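Clearing a finger stall fault on the two-arm bench
Fadime Sönmez, Karbridge workshop notes

Fault 2444 comes up when a finger motor draws too much current for longer than 3 seconds. The arm holds its position and the hand stays closed on whatever it has.
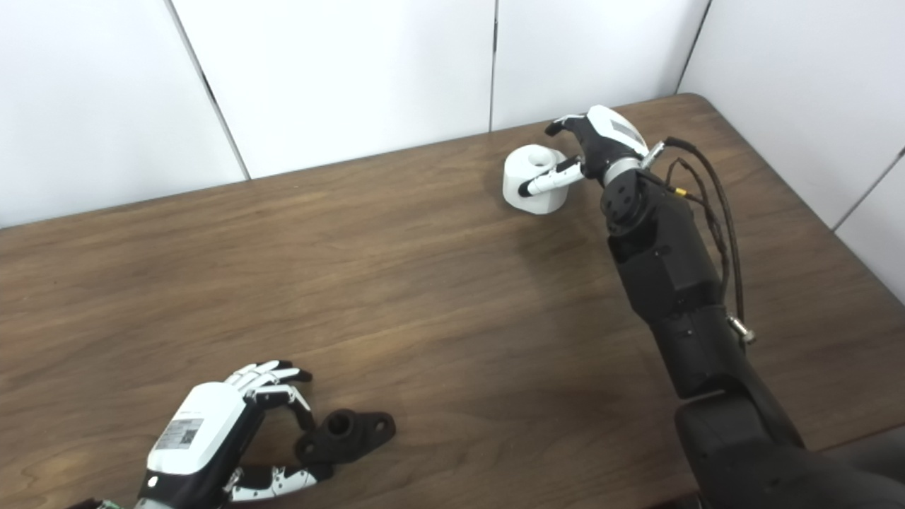
Don't pull the object out by hand. Valdir Peixoto did that in July and stripped a thumb gear.

Press the emergency stop and wait for the drives to go quiet. Check that the forearm cable isn't caught on the wrist, then look for anything wedged between finger and palm. Mug handles and bolt holes are the usual culprits.

Release the stop with both arms clear of people. Open the service page, pick the faulted hand and set grip force to 55. Choose "Open slow". If the finger doesn't move after 2 tries, leave it alone and power down.

Once it is open, take the object away and run the homing routine with the hand empty. Log the finger number and what it was holding.

If the fault returns during homing, the motor needs changing. Thoa Doãn keeps the spares.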